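Girkstead kitchen opens its doors for a winter of steaming

Community cookery returns to Drultside this November

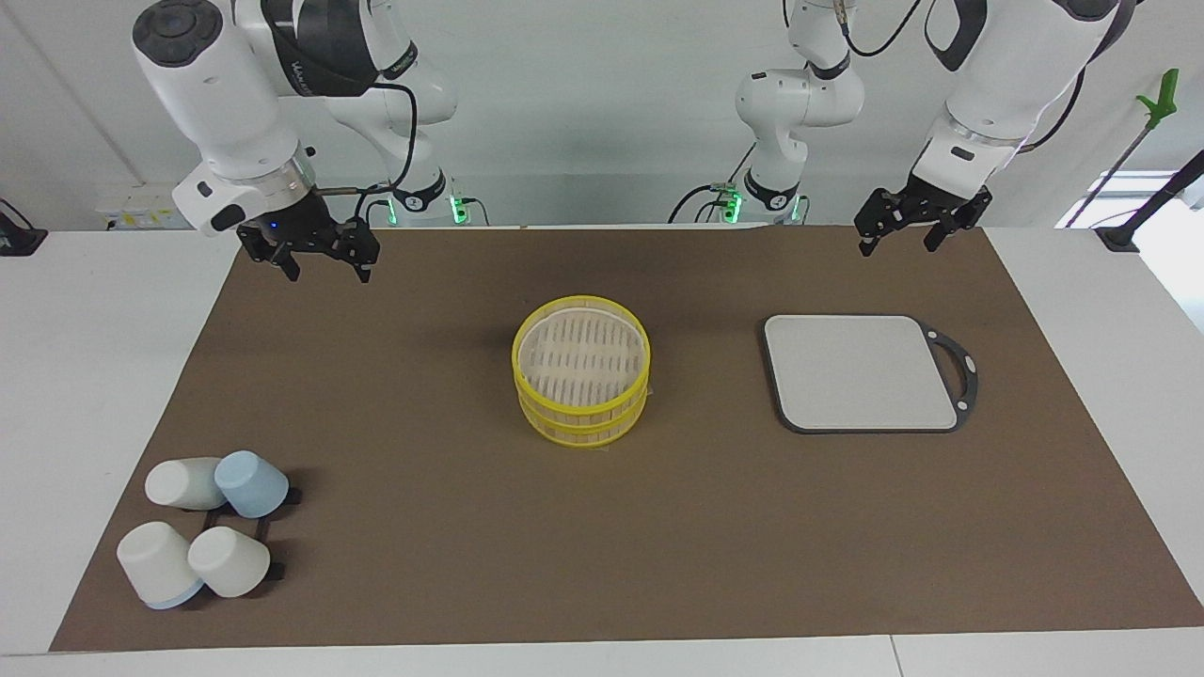

Steaming is the theme of the new season at Girkstead, the community kitchen in Drultside, and we're delighted to say that booking opens on Friday at 9am. The classes cover dumplings, filled buns, fish, greens and even sponge puddings, all cooked over simmering water with very little fuss (and not much washing up!). Everyone starts with the basket itself, learning how to line it, fill it and stack it, and a two-tier round one with bright yellow rims and a slatted floor in the top is a cheerful thing to learn on. Brown paper over the table makes a good surface for laying out your pieces before you begin.

There are 22 evening classes between now and spring, with 100 free places set aside for people living in Drultside and Costigan.

"I grew up on steamed puddings and thought I knew it all, and then Marama showed me her pork buns," said Mhairi Cruickshank, who runs the kitchen. "I've made them every weekend for a month. I can't wait for people to try them."

Marama Henare will teach the bun and dumpling evenings, and Américo Garcia takes the fish and vegetable ones. Both are happy to adapt recipes for vegetarians if you tell us when you book.

Classes last 2 hours and all ingredients are included. Please bring an apron and a lidded tub to carry your food home.

To book, or to ask about access and parking, speak to Kylie Hapeta at the Girkstead front desk.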